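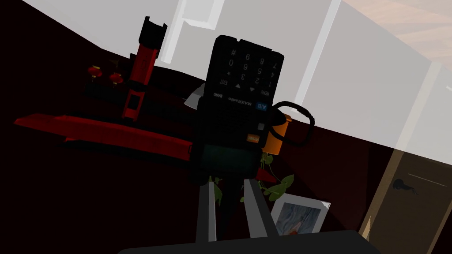

Stolley Two-Way Radio Chest Harness – six months in

Posted by Blair Guthrie, Nov 13, 2019

I bought this harness in the spring after I lost my second belt clip of the year. If you hike with a handheld you know how that goes. You squeeze between two boulders, the clip pops, and the next thing you hear is your radio bouncing down the rocks. So I went looking for something that would keep it up on my chest, and a guy in our Saturday net pointed me to the Stolley.

It cost me $28 plus shipping, and it came in a plain bag with no instructions at all. Figuring out the straps took me most of an evening and one phone call to my sister (she sews). Once you see that the long strap crosses in back you're fine, but a little drawing on a card would have been nice!

The first real outing was the Farkley Ridge loop outside Prurville, which is 22 miles if you take the long way, and I always take the long way. I wore it over a fleece in the morning and over a T-shirt by lunch. The side buckles let me snug it down without taking my pack off, and I never got a sore spot, even where the pack straps sit on top of it. My old leather one rubbed my collarbone raw on a hike half that long.

The radio pocket is the best part. It has a bungee over the top with a pull tab you can work in gloves, and the sides are open enough that I can reach the push-to-talk without looking. A short antenna clears my chin fine. With the long whip I kept poking myself in the ear every time I bent over to tie a boot, so now I leave that one at home – your neck may be longer than mine.

Things I don't love: the pen slots are too tight for anything fatter than a golf pencil, and the zipper on the flat pocket started sticking in August. I rubbed a candle on it and it's been okay. Also the black fades. Mine is a sort of brown now across the shoulders from all the sun.

It washes well. I do it in the sink with dish soap and hang it over the tub, and it's dry by morning.

Would I buy it again? Yep, and I did, I got a second one for my brother-in-law in the orange. He's a big guy and it fits him with strap to spare. Four stars from me, and I'd go to five if they fixed that zipper.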